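Bench notes: clearing a table is still several problems

Whether a machine can do chores yet is a question we get from members more often than any other, and the answer keeps depending on which chore. Floors are done. A disc that vacuums a flat room and returns to its charger has been ordinary equipment for years. Work above floor level is another matter, and the table is a good place to look at why.

Tidying a table breaks down into finding the objects, deciding which of them belong there, picking up the ones that don't, and putting them somewhere. Finding is mostly solved for opaque items under even light. It degrades with translucent plastic, and it degrades again on a glossy surface, where the reflection of an object can be segmented as part of the object. Depth sensors that project infrared have the same trouble with thin clear walls: part of the light goes through and the reported surface lands behind the real one.

Cups are a useful case. An upright cup can be taken by the rim or around the body, and either grasp tolerates a fair amount of position error. A cup on its side offers a curved wall that rolls when a finger touches it off center. Two-finger grippers with pointed tips make contact over a small area, so the cup pivots between them. If there is anything inside, lifting by the closed end tips it out. The usual fix is to push one finger into the mouth and pinch the wall, which works until the contents are in the way.

Nabila Hegazy ran a bench series on this at Rumow in April, using a two-arm setup and teleoperated demonstrations for training. Her log covers 257 attempts at picking a tipped cup and setting it in a bin. Of those, 100 ended with the cup in the bin and its contents still in the cup. She counted a trial as failed if the cup rolled more than a hand's width, if anything fell out, or if an arm touched another object on the table. The last rule accounted for more failures than she had planned for. Most of the collisions came on the retreat, after the cup had been released, when the elbow swung wide.

Plants were the worst neighbors in that series. A trailing stem has no fixed shape, moves when air moves, and is thin enough to drop out of the depth map. A planner that treats the pot as the obstacle will drive a finger straight through the leaves. Padding the obstacle volume by 6 cm cured that and made a third of the table unreachable. Treasa Ó Dubhghaill has suggested recording the plants as soft obstacles with a contact penalty, and that version is still being written.

Shop-floor work compares favorably. Hanrahan has a cell that loads molded trays onto a conveyor, 1150 per shift, with one person covering faults. The trays arrive in the same pose, the lighting does not change, and no one has left a houseplant beside the infeed. The arm there is slower than the household bench arms and has fewer joints. Its success comes from the fixture, and a kitchen has no fixture.

For home use, the present position is that a pair of arms will clear a table it has been trained on, with objects it has seen, at a pace well below a person's. Change the table or the cups and the rate falls. Lucie Bélanger is collecting object lists from members who want their own clutter included in the next round. Send make, material and wall thickness if you can measure it, and say whether the item is clear, frosted or opaque. Mixed sets of plastic cups are particularly welcome, as are small soft items that end up inside them.

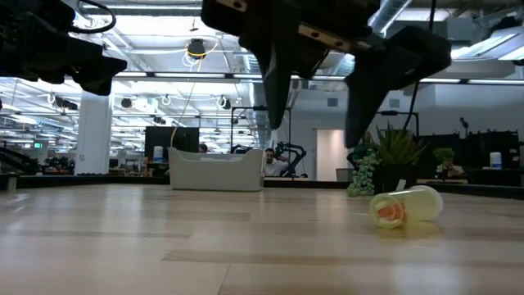
Tipped cup on a glossy tabletop, with potted plants and an off-white bin toward the far side.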